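Speaker notes: Setting the Table in Shared Dining Rooms
Dratau Residential Services, staff training day, July
Session 2, length 40 minutes

Opening (slide 1)

Good morning, and welcome to the second session. The first session dealt with food handling. The present one concerns the table itself: the surface, the placemat, the flatware, and the order in which they are laid. Please hold questions on dishwashing until after lunch, when the Rizzi building team will present.

Background (slides 2 and 3)

Dratau moved from tray service to table service last year. The inventory taken at that time listed 1600 pieces of flatware across all buildings, of which 658 did not match any current pattern. Those pieces have been withdrawn from the dining rooms and may be used in staff kitchens only. Building supervisors are asked to confirm that none have drifted back.

Pause. Ask for a show of hands from buildings that still keep mixed drawers.

The tables (slide 4)

Most of our dining rooms have light wooden tables. Wipe them with a damp cloth and dry them before anything is laid. Crumbs collect in joints and in any drilled holes, and these should be brushed out first. Bleach is not to be used on wood. The approved cleaner is Driltix, diluted as stated in the housekeeping manual.

Placemats (slide 5)

Cloth placemats are standard for the midday and evening meals. The striped pattern is preferred, as the stripes give staff a line to work from. Lay the mat straight to the table edge and smooth it outward from the center. A stained mat goes to the laundry the same day. It is not turned over and used again.
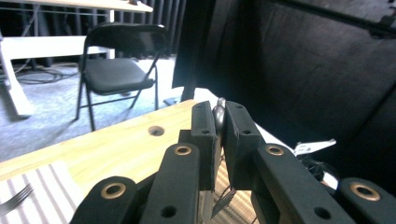
Flatware (slides 6 and 7)

Forks are placed to the left of the plate, tines up. Knives go to the right with the blade facing in, and spoons to the right of the knife. Handles line up along the bottom. Pieces are picked up by the handle at all times. Staff who have worked in restaurants may know other arrangements, and we ask them to follow the house layout so that residents find the same setting at every meal.

Show the wrong layout first, then the correct one. Allow time for people to copy it down.

Clearing (slide 8)

Flatware is cleared before the mats are lifted. Carry it in the Gellport bins, handles toward the person carrying. Count the pieces at the sink and enter the figure on the kitchen sheet. Missing pieces are reported at the end of the shift.

Practice (no slide)

Participants work in pairs at the side tables. One lays a setting and the other checks it against the card, then they change places. Walk the room during this part. Common faults are crooked mats and spoons placed on the wrong side.

Closing (slide 9)

Setting cards are at the door, one per dining room. Extra copies may be requested through the Dratau supply office. The next session begins at 11:15 in the same room.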